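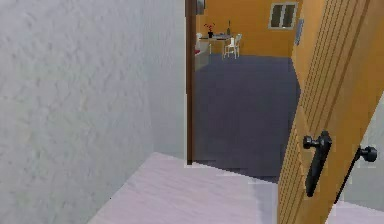
Section 2: Before you spend anything

Do your budget in the simulator first. I skipped this with my Poleo arm and paid for it!

1. Open the practice house and run your job in it start to finish.
2. Write down the base price. Mine was $1,558.

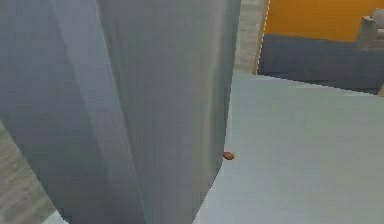 3. Add the gripper on its own line (mine was another $952, ouch), plus $57 for shipping.
4. Measure your doorways and counters and type those numbers in, so you aren't planning around somebody else's house.

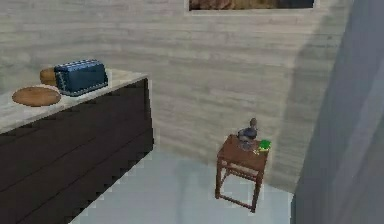 Fig. 2. Kitchen counter with toaster and bread, side table by the back wall.

Note: prices are from July, so check again.

Caution: don't order spares until step 4 is done.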